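Do You Really Need Ten Thousand Hours to Get Good at Something?

Maybe a coach has said it to you, or a poster on the wall of your piano room. Practice long enough and you can be great at anything! It sounds nice. It also sounds a bit too simple, so let's poke at it.

First question: what counts as practice? Say two kids both learn the drums. Mia plays her favorite song over and over for 40 minutes. She already knows it well, and she has fun. Leo plays for half as long, but he picks the four beats he always messes up and plays them slowly until his hands stop tripping. Who practiced more? The clock says Mia. I'm not so sure the clock is right.

Second question: who says so? When a person tells you a big number, ask where it came from. The Skelley Music Camp has a flyer that says 95 percent of its campers "improve." Improve at what? Who checked? Did they ask the kids who went home early? The flyer doesn't say. It might be true. A flyer is made to get you to sign up, though, and that is a good reason to read it twice.

Third question: what about the kids we never hear from? Suppose 286 kids in a town take up chess and one of them becomes a champion. The newspaper talks to the champion, who says, "I practiced every day." Fine. But lots of the others may have practiced every day too. No reporter called them. If you only listen to winners, every habit a winner has starts to look like magic — even eating toast before a match.

Try a small test at home. Pick something you can't do yet, like juggling two balls with one hand. Write down how many catches you make in a row. Practice a little each day and write the number down again on Saturday. Some days it will go backward. Write that down too, or you are cheating at science.

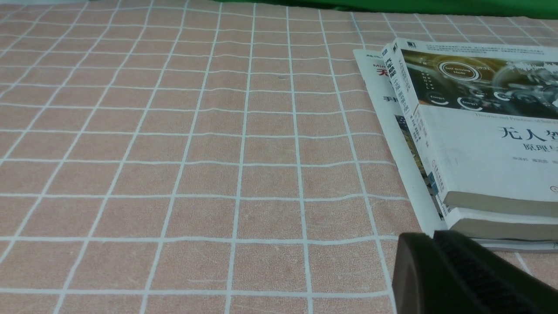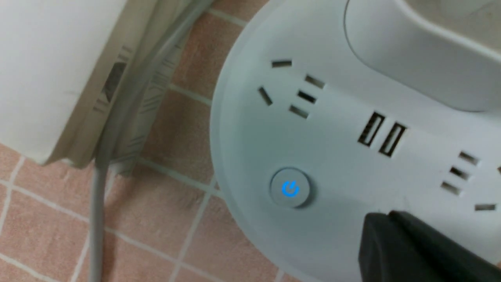
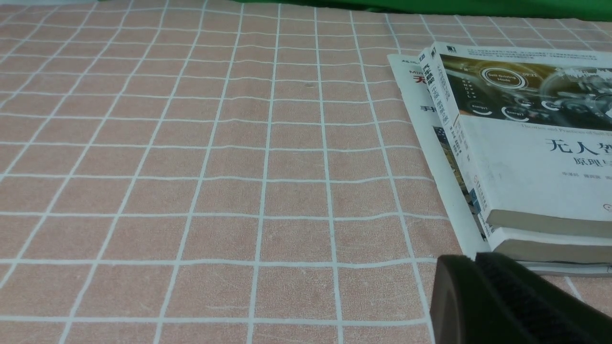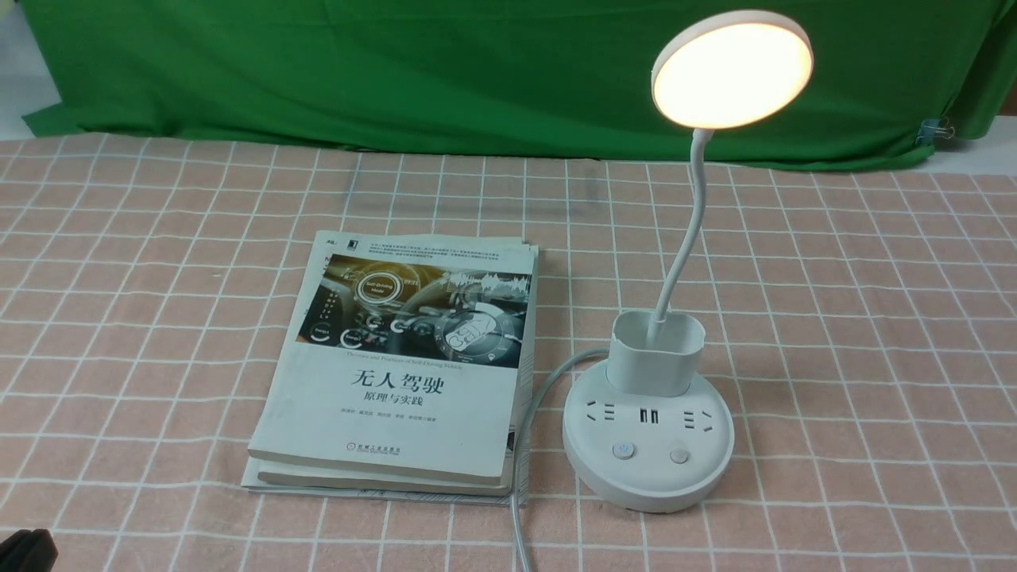
Now, does any of this mean practice is useless? No. I have never met a person who got good at the violin by leaving it in the case. Practice helps almost everyone get better than they were. What I doubt is the promise that a certain number of hours turns anybody into a star. Bodies are different. Teachers are different. Some kids have a quiet room and some share one with a baby brother.

Sleep seems to matter as well, and so does liking the thing. If you hate every minute of ballet, more minutes may not fix that. You are allowed to ask your grown-up about trying something else.

Words to know

Claim: something a person says is true.
Evidence: the facts that help you decide if a claim is true.
Habit: something you do again and again, often without thinking.

Written by Ayman Fahmy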